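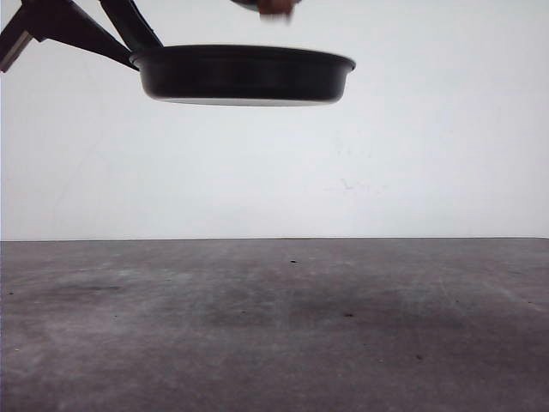 4. Downloading and Listening to Audiobooks

This section covers the Zovham Reader app, version 13 and later, on phones and tablets. Complete Section 3 (Signing In With a Library Card) before you start. The desktop reader plays audiobooks in streaming mode only and is covered in Section 7.

4.1 Before You Begin

A full-length audiobook takes up far more space than an e-book. Check the file size on the title page and compare it with the free space on the device. The app will not start a download if less than 300 MB would remain free when it is finished.

Note: By default, downloads run over Wi-Fi only. To allow mobile data, open Settings > Downloads > Network and select Any Connection. Charges from your carrier may apply.

4.2 Downloading a Title

1. Open the app and tap Shelf.
2. Tap the cover of the title you borrowed. Titles with a headphone symbol are audiobooks.
3. Tap Download. Select All Parts or Choose Parts.
4. Leave the app open until the first part shows a solid bar. The other parts continue in the background.
5. When every part shows a solid bar, the title moves to the Offline tab.

If a download stops, tap the part again. It resumes from the last complete chapter. Do not remove the title from the shelf to force a restart. Removing it ends the loan.

Caution: Signing out deletes all downloaded parts from the device. Bookmarks are stored with the account and are restored at the next sign-in.

4.3 Playback Controls

1. Tap the title in the Offline tab to open the player.
2. Tap the arrows on either side of the play button to skip back or ahead. The step is 30 seconds. It can be changed under Settings > Player.
3. Tap Speed and drag the slider. The new speed applies to the open title only.
4. To set a bookmark, press and hold the time display.
5. To set the sleep timer, tap the moon symbol and choose a length up to 90 minutes, or End of Chapter.

Note: End of Chapter follows the chapter marks supplied by the publisher. Some older recordings, including most of the Gemier romance backlist, are marked by disc and may stop in the middle of a chapter.

4.4 Moving Between the Audiobook and the E-book

Position matching works when both editions are on the shelf and both title pages carry the Paired label.

1. Pause the audiobook.
2. Tap Switch to Text. The e-book opens at the start of the nearest paragraph.
3. To return, tap any paragraph and select Listen From Here.

Abridged recordings cannot be paired. If Switch to Text is gray, check the edition line on both title pages.

4.5 Returning a Title Early

1. Tap the three dots beside the title.
2. Select Return and confirm.

Downloaded parts are erased at once. Loans that reach their due date are returned without any action, and the parts are erased the next time the app connects.
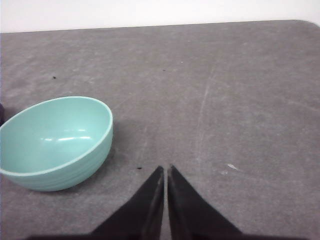 Lachlan Carnegie: Step 4 in 4.2 needs a line about battery saver. With it switched on, my tablet drops every background part as soon as the screen locks, and I end up with part one only.

modton_reader: Same on my phone. Exempting the app in the system battery menu fixed it.

Anonymous: Is there any way to keep one speed for a whole series? I have to set it again for each book.

Crichton Branch Patron: Bookmarks did come back after signing out, but without the notes I had typed on them. That was in December, on the old version.

Zovham Reader Help | Last updated 20 March 2019 | Contact Support | © Zovham. All rights reserved. | Back to top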